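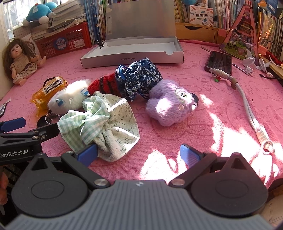 Filed under: Student Work / Home and Consumer Studies / Term Projects

What Happens to the Small Box? Keeping and Reusing Gift Packaging in Lallau
Project report by Constanza Iturra and Zoia Dovhaniuk

Introduction

When we started this project in March, we wanted to write on household waste in general. Our teacher told us that the subject was too large for two people and one term, and she was right. We decided to look only at small cardboard boxes with a lid, the kind in which a shop sells jewelry, hair accessories, a scarf or a candle. These boxes are strong and often nice to look at, and many people do not like to throw them away. We asked ourselves how long they stay in a home, what is put in them, and at which moment they finally go to the recycling.

In my own family such boxes are called "boxes for later." My mother has a shelf of them in the hallway, and I must admit that the idea of the project came from this shelf.

How we worked

We printed a questionnaire of two pages and gave it to 126 households in Lallau. Constanza took the streets near the river and I took the part behind the station. We received 90 answers. The other households did not return the paper, or they returned it empty. We did not go back to ask them a second time, and this is a weakness of our work, as perhaps the people who do not keep boxes are also the people who do not want to fill in a paper on boxes.

After the questionnaire we visited 3 families and talked with them for one evening each. We also spoke with the manager of Woltico, a gift shop on the main street, who let us look at her stock room and answered our questions with much patience.

Why people keep a box

The most common answer in the questionnaire was that the box "is too good to throw away." Many people wrote these same words, or nearly the same. The second answer was that the box can be used again for a present. Only a few people wrote that they already knew what they would put in the box when they kept it.

In the conversations we heard something that was not in our questions. People keep the box together with the memory of the gift. One grandmother showed us a flat box in which she once got a pair of gloves. The gloves were lost on a train long ago, but she still has the box, with buttons in it. She could tell us who gave the gloves and what the weather was on that day.

What is inside

Buttons, thread, batteries, keys without a lock, foreign coins, hair ties and old phone cables were named most often. We had expected that photographs would be common too, but most people keep these in albums or in the phone. In one home there was a box with only candles for birthday cakes, sorted by color.

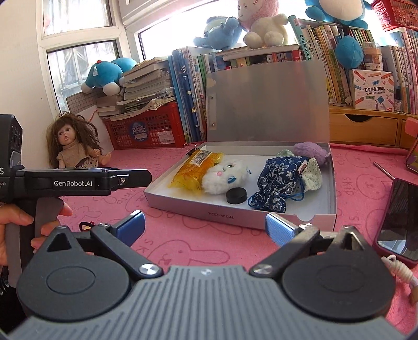

Finding a thing again is harder than storing it, and several families told us that they open four or five boxes before they find the right one. Only a small part of the households write anything on the outside. The usual reason was that a pen makes a nice box ugly. We think the sellers could help here. Many boxes already carry some printed number, for example the silver one with its lid standing open, which has "NO.A-222A" on the front. A number like this can be copied into a notebook with a short list of the contents, and then nothing must be written on the box itself. One of our families now does it in this way. They had one small problem: the print can be upside down when the box stands open on the table, as it is on the silver one, so it is better to write down the number before the box goes on the shelf.

The view of the shop

The manager of Woltico explained to us that customers choose first with the eyes. For a gift of low price, a good box can decide if it is bought or not. She orders her boxes in packs of 40 and she pays more for those with a separate lid. We asked if customers ever bring boxes back. It happens sometimes after the holidays, and she takes them, but she cannot sell a new article in a used box. She gives them to a kindergarten for craft work.

Metallic paper was a difficult point. We wrote to Fleltico, the company that collects paper in our town, and asked if shiny boxes may go in the paper bin. They answered that it depends on the coating. If it is a plastic film it should not go there, if it is only ink it may. For a normal person it is not easy to see the difference. Fleltico advised us to tear a corner: when a thin skin stays between the two pieces, it is film. We tried this at home with several boxes and were still not sure about one of them.

Problems we had

Our question number six was badly written. We asked "How long do you keep a box?" and some people answered for the time it is empty, others for the whole time. We could not use these answers. We also lost two evenings to typing the results into a table in which the columns were in a different order from the paper.

What we would do next

We would like to repeat the questionnaire in winter, after the season of presents, and ask the same households. Constanza would also like to include the plain brown boxes from parcels. In her opinion people treat them very differently. My mother has meanwhile given six boxes from the hallway to my cousin, who moved to her first apartment and needed something for her sewing things.

We thank the families, the shop, and our teacher, who corrected the first version.

This site uses cookies to remember your settings and to count visits. Accept all / Only necessary / Read more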